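7 ビンピッキング中の異常と復旧

この章では、ビン(金属製の箱)からワークを取り出す運転で起きる停止のうち、把持部とビンの干渉、および把持ミスによるものを扱います。通信異常と電源異常は第9章を参照してください。対象はPlikodachコントローラで運転するセルで、ビンがクランプで作業台に固定されている構成です。

7.1 作業の前に

警告
復旧作業は、教育を受けた担当者が行ってください。アームがビンの中で止まっているとき、関節には荷重が残っていることがあります。ブレーキを解除するとアームが落下し、手や指を挟むおそれがあります。

警告
保護停止の状態は電源遮断ではありません。ビンの中に手を入れる場合は、必ず7.3の手順で駆動電源を切ってください。

注意
ビンの縁と底の穴の周囲には、加工のばりが残っている場合があります。耐切創手袋を着用してください。

用意するもの
・ティーチングペンダント
・施錠用の南京錠と名札
・耐切創手袋、保護めがね
・非金属のへら(ワークの移動に使用)
・乾いた布
・セル日誌

7.2 停止の種類を確認する

ペンダントの画面左上に表示されるコードで、停止の種類を判別します。

コード55:把持確認タイムアウト
指を閉じる指令のあと、把持確認の信号が来なかったときに表示されます。ワークが指から外れている場合と、センサの信号線が抜けかけている場合があります。

コード100:接触力超過
進入中または退避中に、手首にかかる力が設定値を超えたときに表示されます。指がビンの底や壁に当たったか、隣のワークに乗り上げたときに多く出ます。

コード673:位置ずれ検出
ビンの登録位置と、起動時に測った位置が合わないときに表示されます。クランプの緩みを最初に疑ってください。

複数のコードが出ている場合は、大きい番号から処理します。673が残ったまま55や100を解除しても、次のサイクルで再び停止します。

7.3 アームを安全な状態にする

1. ペンダントの停止ボタンを押します。自動で停止している場合も押してください。
2. 運転モードの鍵を「手動・低速」に回し、鍵を抜きます。
3. 画面の写しを保存します(メニュー、診断、画面保存の順)。コードは電源を切ると履歴の一覧にしか残らず、そのときの関節角度は消えます。
4. アームの姿勢を目で確認します。指がワークを挟んでいるか、ビンの壁に押し付けられているかを日誌に書きます。
5. 指がワークを挟んでいる場合は、ここで開かないでください。先に7.4を行います。
6. 制御盤の主開閉器を切り、南京錠と名札を付けます。名札には氏名と開始時刻を書きます。
7. 空圧の元弁を閉じ、残圧を抜きます。圧力計が0になるまで待ちます。

7.4 挟んだワークを放す

指がワークを挟んだまま止まっているときは、7.3の手順6に進む前に次の操作をします。

1. 手動・低速の鍵を差し、イネーブルスイッチを中間位置で保持します。
2. 座標系を「ツール」に切り替えます。「ベース」のままでは、傾いた姿勢からの退避で指が横に振れます。
3. 接触力の表示を見ながら、進入方向と逆に7 mmだけ退避させます。
4. 接触力が下がらない場合は動作をやめ、イネーブルスイッチを離します。それ以上動かさずに保守担当を呼んでください。
5. 接触力が下がったら、指を開きます。落ちたワークはそのままにします。
6. 鍵を抜き、7.3の手順6に戻ります。

注記
透明な指は、照明の反射で先端の位置が見えにくくなります。先端の位置は黒っぽい先端部で判断してください。

7.5 ビンの中を点検する

主開閉器の施錠が済んだら、ビンの中とその周囲を点検します。ワークはまだ動かさないでください。停止時の並びが、原因を調べるときの手がかりになります。

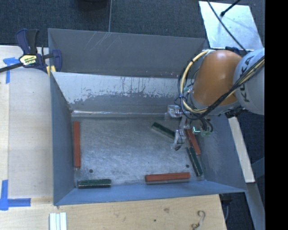 図7-1 ビン内に入ったグリッパと赤・緑のワーク。左の縁はバークランプによる固定箇所。

1. 指の先端に接しているワーク、または先端のすぐ横にあるワークを確認します。図7-1では、透明な指の先端が緑のワークの端の横にあります。この位置関係のときは、閉じ動作で片側だけがワークに当たり、コード55または100になりやすくなります。
2. 壁に沿って寄っているワークを確認します。図の左壁ぎわの赤いワークのように壁と平行なものは、壁側に指の入るすき間がないことがあります。
3. 斜めに並んだワークどうしの間隔を確認します。端が近いものは、一方をつかむともう一方を押します。
4. 底の丸い穴に指先やワークの角が掛かっていないか確認します。
5. 手首の配線とホースを確認します。輪になった部分がビンの縁やワークに掛かっていないこと、結束が外れていないことを見ます。
6. クランプを手で押し、ビンが動かないことを確認します。ビンの縁に当たるパッドがずれている場合は、7.6を行います。
7. 作業台の青いテープの印とビンの位置を見比べます。印は目安です。印に合っていても、673が出ている場合は再登録が必要です。

底面の擦り傷や内壁の塗膜のむらは、それだけでは異常として扱いません。ただし、塗膜の白い部分と底面の光沢は画像認識の誤検出につながります。誤検出が続く場合は7.8を参照してください。

7.6 ビンの固定をやり直す(コード673の場合)

1. 主開閉器が施錠されていることを確認します。
2. 片手でビンを押さえ、クランプの取っ手を緩めます。取り外す必要はありません。
3. ビンの縁とパッドの当たり面を乾いた布で拭きます。油が付いているときは脱脂剤を使います。
4. ビンを位置決めの印に合わせ、クランプを締めます。縁が変形するまで締めないでください。
5. ビンの四隅を順に押し、浮きやがたつきがないことを確かめます。がたつく場合は、下に異物がないか調べます。
6. 7.7で運転を戻すとき、「ビン位置の再登録」を必ず実行します。

注意
クランプのバーは作業台の外側に出ます。通路側に出る向きで取り付けた場合は、先端に保護キャップを付けてください。

7.7 運転を再開する

1. ワークをへらで移動します。壁ぎわのものは中央へ寄せ、重なりがあれば崩します。指でつまんで動かさないでください。
2. ビンの中に工具、布、結束バンドの切れ端が残っていないことを確認します。
3. 作業者全員が柵の外に出たことを確認し、施錠した本人が南京錠を外します。
4. 空圧の元弁をゆっくり開き、漏れの音がないことを確認します。
5. 主開閉器を入れ、起動が終わるまで待ちます。
6. 手動・低速でアームをビンの上の待機位置まで上げます。アームが上がりきるまで、旋回の操作をしないでください。
7. 指の開閉を3回行い、把持確認の信号が画面で切り替わることを確認します。切り替わらないときは、コネクタの差し込みを点検します。
8. コード673が出ていた場合は、「ビン位置の再登録」を実行します。
9. 異常を解除し、ワーク1個だけを単サイクルで取り出します。
10. 問題がなければ自動に戻します。最初の5サイクルは、停止ボタンに手が届く位置で監視してください。

7.8 同じ停止が繰り返される場合

コード55が繰り返される
・指の先端の摩耗を調べ、左右で長さが違うときは組で交換します。
・ワークの角の塗装がはがれて粉が指に付くと、滑りの原因になります。指の内側を拭いてください。
・把持確認の待ち時間は変更しないでください。延ばすと、つかめていないまま持ち上げ動作に入ることがあります。

コード100が繰り返される
・進入角度の上限を確認します。ビンの壁の近くでは、手首の部品が先に縁へ当たります。
・壁からの除外幅を広げます。取り残しは増えますが、接触は減ります。
・底面の高さの登録値を測り直します。ビンを交換した場合は必ず行ってください。

コード673が繰り返される
・クランプのパッドを交換します。
・作業台の脚の固定を調べます。

誤検出が続く
・照明の角度を変え、底面の中央に強い反射が出ないようにします。
・暗い緑のワークは灰色の影と混同されやすいため、赤いワークとは別のしきい値を設定します。

7.9 事例:退避中の配線の引っ掛かり

Pattinasaranyの試験ラインで12月に起きた停止です。夜勤のNnamdi Mohammedがコード100を解除し、手順7.7の6を省いて待機位置へ直接戻したところ、手首の配線の輪がビンの縁に掛かり、把持確認の信号線がコネクタの根元で断線しました。その後の表示は55だけでした。指の調整を2回行っても直らず、翌朝Yetunde Ibrahimが配線を点検して断線を見つけています。けが人はありませんでした。

この件のあと、次の2点を本書に加えました。
・7.5の手順5(手首の配線とホースの確認)
・7.7の手順7(開閉3回による信号の確認)

配線の結束位置を変える場合は、全関節を低速で可動範囲の端まで動かし、配線が張らないこと、ビンに触れないことを確認してから固定してください。

7.10 記録と連絡

復旧が終わったら、セル日誌に次の項目を書きます。
・コードと発生時刻
・停止時の姿勢と、指に接していたワークの色と位置
・クランプと配線の状態
・行った処置と、交換した部品
・施錠した人の氏名

同じコードが1回の勤務のうちに3回出たときは、自動運転を中止し、保守担当のSunil Jayasingheに連絡してください。画面の保存データはHetauの保守窓口へ送ります。コード100のあとに指や手首の部品に割れが見つかった場合は、部品を捨てずに袋に入れ、日誌の番号を書いて保管してください。

関連項目:第5章「ビンの登録」、第9章「通信異常と電源異常」、付録B「交換部品一覧」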